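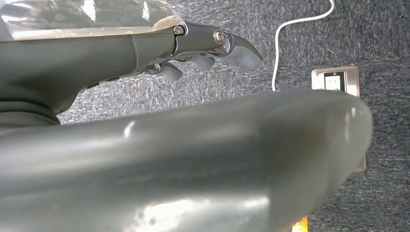
I gave Closico one more chance this week, and I'm starting to feel silly about it.

For anyone who quit during the hospital storyline (I don't blame you), the soap is now three weeks into asking whether the owner of the Ralotberg hotel is leaving town or leaving in a box. The trailers say "nothing will ever be the same." The trailers said that in September too, when the big fire took out a hallway and a potted palm, and everybody was back at the bar by the next episode.

So let me say where I stand. I don't think the owner dies. The show has had 3472 episodes to learn how to write a death, and it still does the same three things every time. Somebody finds an old letter. Somebody forgives a sister. Then there's a long shot of a car going up the mountain road with the piano music on top. Last night we got the letter and the sister in a single half hour, and I thought, that's too much too soon. When they mean it, they drag it out.

My guess is a fake. The missing money from the Plukero deal still hasn't been explained, and a body that can't be identified would be very handy for somebody who owes that much. Remember the cook? Gone over the cliff, funeral and all, then back for the wedding with a beard.

The part I can't make fit is Bạch, the restaurant across the square. Why spend money on a new set if the hotel is going to be the center of things again? Half of last night's episode happened in there, and the camera kept going back to the locked office door. Maybe it's a hint. It could also be that they paid for a door and want to get some use out of it – this show has never been shy about that.

I went and read the fan board afterward, which was a mistake. There was a thread with 833 replies arguing over a ring that was on the left hand in one shot and on the right in the next. People have built a secret twin out of it. I've watched this show long enough to know a continuity slip when I see one. They once changed the color of the hotel's front door in the middle of a conversation.

I'd like to be wrong. A real exit, with no tricks and no beard, would be the bravest thing they've done in years. But the owner is still in the opening credits, and there's a spring special coming that needs somebody to stand on that staircase and yell.

I'll be watching tomorrow anyway. If the car goes up the mountain road, I'm making tea until the music stops.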